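Open day at the Hukodow soap works, Partington
27/01/2018

I'd been meaning to go for ages, and I'm so glad I finally did! Tickets were 5 pounds, with a free bar of soap thrown in (I picked rosemary). They pour 2,000 bars a day, and the smell reaches the car park – lovely, if a bit much before breakfast.

Our tour started with the big mixing pans, then the cutting tables, where we all had a go with the wire. Mine came out wonky. The curing racks were my favourite bit, all those colours stacked up to the ceiling.

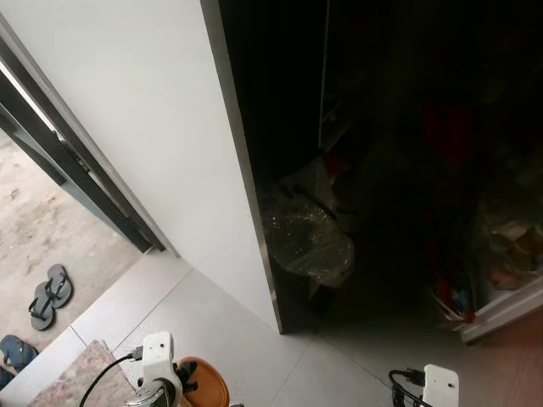

The packing side is much quieter, and you go through on pale grey tiles so clean I felt guilty in my boots. I did like the black flip-flops set side by side just outside the doorway, with a blue sandal near the threshold. After that it was tea, and a shop where I spent far too much on Gomow bath salts. The next open day is in July and I've already told my sister to keep it free.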